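Call for participants: electric delivery van trial on the Calvo–Orton route

Storkumari is looking for drivers and small delivery businesses to take part in a trial of battery-electric vans between Calvo and Orton. The trial starts in September and runs for 3 months. We have places for both employed drivers and self-employed couriers.

During the trial you will drive one of our vans in place of your usual diesel vehicle. You keep your own customers and your own working hours. We ask only that you charge at the Jevow depot at least one night per week, so that we can compare the depot chargers with the public ones on the road.
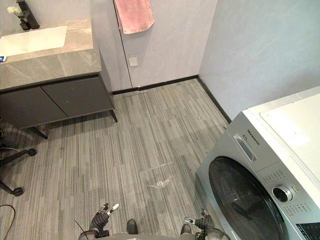
The van has a stated range of 253 miles with an empty cargo area. With a full load in cold weather it will be less, and how much less is one of the questions we want to answer. The longest daily round trip in the plan is 267 miles, and it includes one charging stop at Orton. Drivers on this trip are paid for the time of the stop.

You can apply if you:
– have held a valid driver's license for at least two years
– make deliveries on four or more days per week
– can park the van off the street at night
– agree that we record speed, battery level and charging times

Experience with electric vehicles is not necessary. All participants receive a half-day introduction at the depot, beginning at 8:30 a.m.
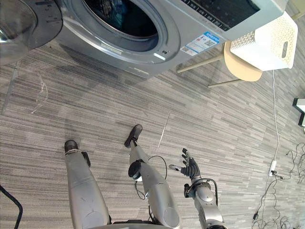

Cargo is an important part of the trial, and we would like to have different kinds of it. Parcels and groceries are already well covered. What we still miss is heavy household goods. A front-loading washing machine like this silver one is a good case: it must be carried with care, and it changes how the van brakes and uses energy. If you deliver such appliances, please write this in your application.

Charging, insurance and tires are paid by Storkumari. Each participant also receives $511 per month for keeping the driving log and for two short interviews, which can be done by telephone.

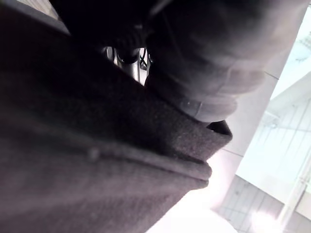

To apply, send a short letter with your name, your usual route and the type of goods you carry to Tharun Varma, trial coordinator, at the Jevow depot. Please add a copy of your license. Businesses may propose more than one driver in the same letter. We answer every application, also when we cannot offer a place.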